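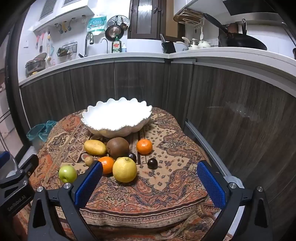 Mango, kiwi and a mandarin by the white bowl

Stilleck orange wine, has anyone opened one yet?

cellardoor_ish wrote:
I bought 2 bottles of the Stilleck skin contact white at the Grultbridge tasting and opened the first one last night. I'm confused. The guy pouring kept talking about apricot and honey, and what I got at home was mostly black tea and something like bruised apple. Very grippy too, it dried my whole mouth out. Is it supposed to be like that, or did I get a bad one? I had it straight out of the fridge with roast chicken, if that helps.

Azra Yordanov wrote:
Way too cold! I did the same thing with my first one. Give it 14 minutes on the counter, minimum, then pour it into a jug and leave it alone while you cook. The tea thing never goes away (that's the skins) but the apricot does show up once it warms a little. I love this wine, I've been boring my sister with it since October.

malbec_mike wrote:
Bruised apple is oxidation. You can dress it up with a jug and call it style, but I paid for a glass of it at Ilie and sent it back. Their plain white from the same grape is cleaner and cheaper.

Azra Yordanov wrote:
Mike, you send everything back :) A bit of apple skin is normal when the juice sits on the skins that long. If it smelled like nail polish or vinegar I'd agree with you. Cellardoor, did it?

cellardoor_ish wrote:
No vinegar, no nail polish. Just apple and tea, maybe some orange peel at the end. I had the last of it tonight, a lot warmer, and OK, I liked it more. Still not getting honey.

pruneface7 wrote:
Which bottling is it? The label on mine says lot 163 and it's much softer than the one I had before. My shop told me they cut the skin time down to 7 days. Mine went great with a hard sheep's cheese and was awful with salmon, kind of metallic.

malbec_mike wrote:
So they changed it because people complained. Thank you.

pruneface7 wrote:
I didn't say that! I liked the old one better.

cellardoor_ish wrote:
Back label says 163, so same as yours. I'll try the second bottle with cheese.

Azra Yordanov wrote:
Sencombe is pouring both lots side by side on 25th March if anyone is close enough to go. Mike, I'll buy you a glass of the old one and you can complain to my face.

malbec_mike wrote:
Fine, but I'm having the red after.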